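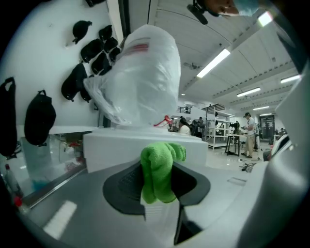

Green cloth, front room. Bags on the wall to the left.

To: tarkden-house list
Re: Re: front room, water, cloths, bags

Quick one before I run, answering Wagner in bits. Sorry for the order, I'm typing this on my phone in the stairwell.

Wagner Tavares wrote:
> Hi all, a few things about the front room before the August open
> evening. Whoever has time please answer, I don't want to decide
> all of it alone.
>
> 1. Cloths. We had three colors and a rule once. Now I find the
> same green one on the counter, in the kitchen and by the sink in
> the restroom. Can we go back to the rule?

Yes please. Green = counter, glass front of the counter and anything in the front room. Blue = kitchen. Old white ones = floor and restroom and they never come back out of there. I thought this was written on the cupboard door but I looked last night and the paper is gone.

Green ones are microfiber so no fabric softener and no dryer sheet, it kills them. Warm wash, hang up. If it smears the glass it's done as a glass cloth, cut the corner off and use it for shelves. I have a bag of new green ones from Trimitz at home, will bring them in. They shed a bit the first time so wash before you use, otherwise green fluff all over the display.

> 2. The counter. It is the first thing people see and it's always
> half full of cups and bottles. I cleared it twice this month and
> it filled up again by lunch.

I know. Some of that is me. Proposal, take it or leave it:

- cups go to the kitchen when you're finished, including the small white ones, including espresso
- bottles without a name on them get emptied and recycled at 6 pm
- jars: whoever owns the dark glass jar please say so on the list. I'm not opening it
- cloths get hung up, not left in a heap. There's a beige one that has been crumpled up there so long it has kept the shape

The long curve is a pain to wipe because everybody does the middle and skips the dark edge. That edge is where the sticky rings are. Go along it with a damp cloth first and then dry, one direction, door to wall. Takes maybe as long as a kettle. And please no spray straight onto the glass underneath, it runs down into the bottom channel and we get the brown line again. Spray the cloth.

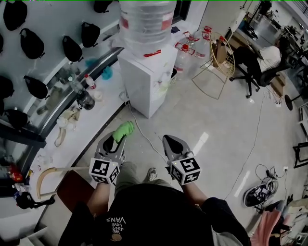
Also shoes. I'm not the shoe police but if you change at work, put the pair together under your own chair. Same goes for things draped on chairs, at the open evening we need every chair and I will be making a pile of whatever is hanging on them.

> 3. Water. Medeiros changed the delivery and now they bring the
> jugs to the door only. Two are standing on the floor behind the
> dispenser. Is that OK? Also do we take the plastic off before we
> put a new one on top? People do it differently.

Behind the dispenser is fine, nobody walks there. Just keep them clear of the gold wire stand so it doesn't get knocked over when someone drags a jug out.

Plastic: my vote is take it off. All of it. The neck needs a wipe before it goes in and you can't do that properly through a bag. Use a clean paper towel for that and NOT the green cloth, no matter how clean it looks. I asked Medeiros on the phone and the guy said the wrap is only to keep the jug clean in the truck. So off, wipe, tip, done. Ask for a second pair of hands if you need one, they are heavy and the last person who did it alone gave the floor a good rinse.

The dispenser cable. It goes across the floor and that's bad with 400 flyers' worth of people maybe coming through. Can we either turn the thing round or run the cable along the wall? There's a spare cable cover in the Flaltard box under the stairs, gray, should be long enough. I measured nothing. The heap of cables by the outlet needs somebody who knows what each one is, so not me.

> 4. The black shoulder bags on the wall. I like how they look but
> are they storage or decoration? A visitor asked me if they were
> for sale.

Storage! They're the kit bags from the Flaltard weekend, we hung them up when the shelf came down and then kind of left it like that. Not for sale. I'd keep them there, it's a good use of the wall and they stay off the floor. But:

hang them by the loop and fold the strap over the front, otherwise the straps dangle down over the counter and catch on everything. Empty the pockets before you hang one. I found a banana. Dust the tops when you do the counter, black shows everything, a dry cloth is enough. If they get properly dirty I'll take them home in August and do them by hand in the tub, the padding doesn't like a machine.

> 5. Budget. I have 1,615 down for the front room, of which 1,000
> is the new lights. So not a lot left for anything else.

Fine by me. I'd spend some of the rest on hooks, a proper row of 7 inside the kitchen door for the cloths, each with its color marked, and a tray for the counter so the stray stuff at least has one place to be stray in. Not the fancy tray. Any tray.

> Let me know. I can be there from 8 am the day before.

I can do 8:30, have to drop somthing off first. I'll take the counter and the glass, you do the jugs and the cable? Anyone else reading, the floor is still going. It's bare concrete so sweep first, then barely damp, too much water and it dries in patches.

Oh and the curved wooden stick leaning at the end of the counter by the red stool, whose is it, can it move. Reply to the list please not just to me, I loose track otherwise.

Bus is here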